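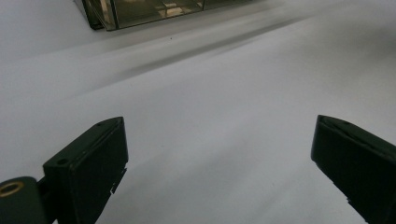
Kátia Cavalcanti

I have owned the same little storage box since college, and in all that time I have never once put things in it properly. It's one of those see-through smoky brown plastic ones, with a lidded part up top and a shallow drawer underneath, and dividers inside that make a grid of little compartments. I bought it for earrings. At some point the earrings moved out and everything else moved in – buttons, the backs of earrings (of course), fuses, a baby tooth that I really hope is mine.

So July was going to be the month of the box. I'd been saying so since March. My friend Valbona had gotten so tired of hearing about it that she told me to just tip the whole thing out and deal with it, and I did, onto the bedspread, and that was a terrible mistake! Do you know how hard it is to find a clear bead on a quilt with a daisy pattern? I was still stepping on them two weeks later.

What you want is something white and flat to work on. A big plain board on top of the table is perfect, or a sheet of white paper if that's all you've got, though paper slides around when you lean on it and the creases turn into little valleys where the seed beads go to hide. I like the box toward the back and a bit to the left, with the space in front of me left clear for sorting. I'm right-handed, so maybe flip that if you're not.

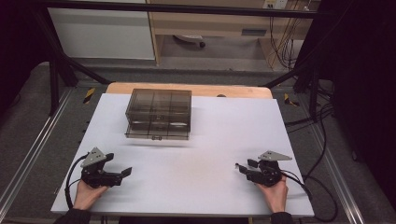

Deciding what gets to stay

My rule was 90 minutes, start to finish, with the radio on. Anything I couldn't name got put in a saucer, and I wasn't allowed to think about the saucer until the end. I ended up with 16 buttons that didn't match anything I own or have ever owned. I kept two of them because they're pretty, a dark red pair from a coat my aunt bought in Rastham, and the rest went in an envelope for Valbona, who makes puppets and will take any button you hand her.

The earring backs all live together now. I used to try to keep the rubber ones apart from the metal ones and I have made peace with that being a silly way to spend an evening. Needles went into a scrap of felt first, because I've reached into that drawer without looking far too many times. Safety pins got closed – every single one – before they went in.

The drawer is for things I need in a hurry. That's mostly thread snips, a tape measure and the tiny screwdriver for my glasses. It's so shallow that you have to be picky, and anything even slightly fat jams it when you pull the handle.

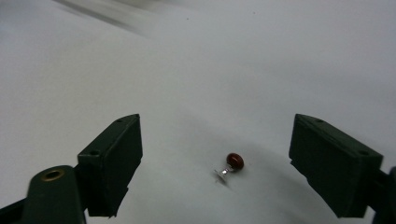 I also gave the whole box a wash while it was empty, with dish soap and an old toothbrush for the corners, and then let it sit overnight with the lid open. Tinted plastic hides a lot. I thought mine was pretty clean and the rinse water was gray, ugh. Don't use the rough side of the sponge on it, I did that years ago on the lid and I've been looking at the scratches ever since.

The top part is still a bit of a jumble, if you're wondering. I've got one compartment that's just foreign coins and a single cuff link, and I keep moving it from corner to corner like it's going to want to be somewhere in particular. The saucer is on the windowsill. There's a small white plastic hook in it that I'm sure belongs to something important, so if you've ever bought blinds from Pindier and recognize that description, please leave me a comment.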